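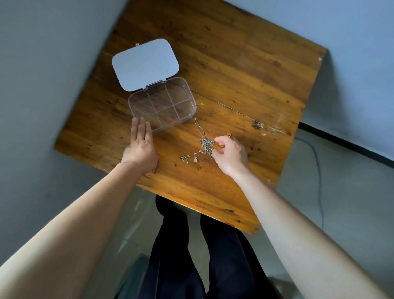 Can the machine take over the sorting at the returns bench? For the closed boxes, more or less, and for the tangled chains not this year.

Riltton, returns room, July, morning

I write this down while I still remember it, because Indrek was on the phone for half of the talk and Kristaps will ask me again what we agreed.

The Revari cell has now been running in the next room for two months. It does the label, the weighing and the outer bag. It takes a closed organizer from the belt, checks the weight against the list and puts it in the right tray. For this it is good, better than me after lunch. Before Revari, we did the bagging and the sorting at the same bench, and one person could change between them when the hands got tired. Now the bagging is gone from us, and what is left is only the part with small things: open the organizer, put the chains apart, find which charm goes with which order, lay every piece in its compartment. So the day became more the same. I do not complain, I only note it, because in the plan it was written that the work would become lighter.

Numbers from the log for yesterday's early shift: 48 organizers through the cell, 28 of them with no stop. The others stopped mostly at the weight check. Kristaps thinks the tolerance is too tight for the light pieces. I think the same, but I would also look at the scale plate, it was cleaned with the wrong cloth again.

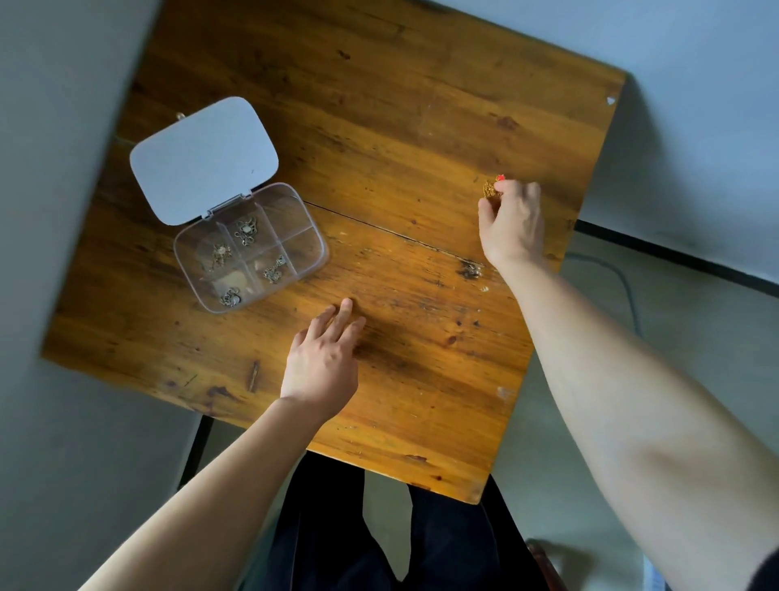
About the stops. When the cell stops, the lamp goes yellow and one of us must stand up, go there, open the guard, take the organizer, look inside, close it, confirm on the screen. It is a short walk, but it comes in the middle of a chain. When I come back I have lost which end I was following and I begin from the clasp again. Indrek says his feeling is the same. He proposed that the stopped organizers go to a side tray by themselves and we empty the tray at the break. Taletix (they wrote the control software) answered that it is possible with a small change, and that the cell can continue with the next one. I asked for this in writing.

Kristaps asked if the bench people could write the sorting rules, so that later a second arm may try the easy pieces. I made a start:

- one pendant, one compartment, also when it is small
- rings separately, never under a chain
- a chain goes in last, with the clasp closed
- if two chains are knotted, work flat on the table, do not lift them both
- loose jump rings stay together, do not throw them away

When I read it again I see how much is missing. I do not know how to write when to stop pulling. I feel it in the thumb before I see it. Kristaps said "then write that," so I wrote it, and he can give it to Taletix and see what they do with it.

One thing that was not nice. In the first weeks the screen above the door showed organizers per hour for the cell and for the bench, next to each other. These are two different jobs and everybody who visited compared them. It was taken down after Indrek spoke with the office. I would like that it stays down. If they need a number from us, they can count the complaints for damaged chains, this one is fair. 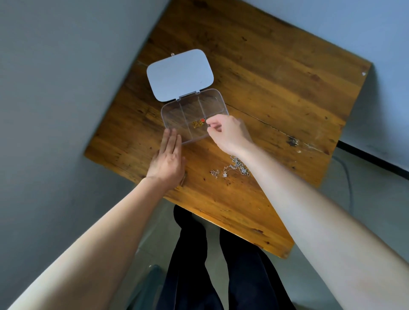

Sorting by hand at the bench, red charm with the gold piece.

Afternoon, 15:20. Short test with the new shallow organizers from Đinh. The dividers are thin and I like them, a fine chain does not hide under the edge as it did in the old ones. But the lid must be pressed well at both corners or the cell gripper opens it again when it lifts. It happened to me two times and both times the pieces stayed inside, so only a small scare. For the moment I press, turn, press again. Indrek will ask if the gripper can hold it lower.

Open points:

- side tray for stopped organizers, waiting for Taletix
- tolerance for light pieces, Kristaps
- correct cloth for the scale plate, me
- rotation: we want one hour at the cell for each person in every shift, so that the hands can rest and all of us learn the screen. Kristaps agrees, the office did not answer yet
- sorting rules, I continue when I have a quiet hour

Filed under: Workshop notes, Automation, Returns bench
2 comments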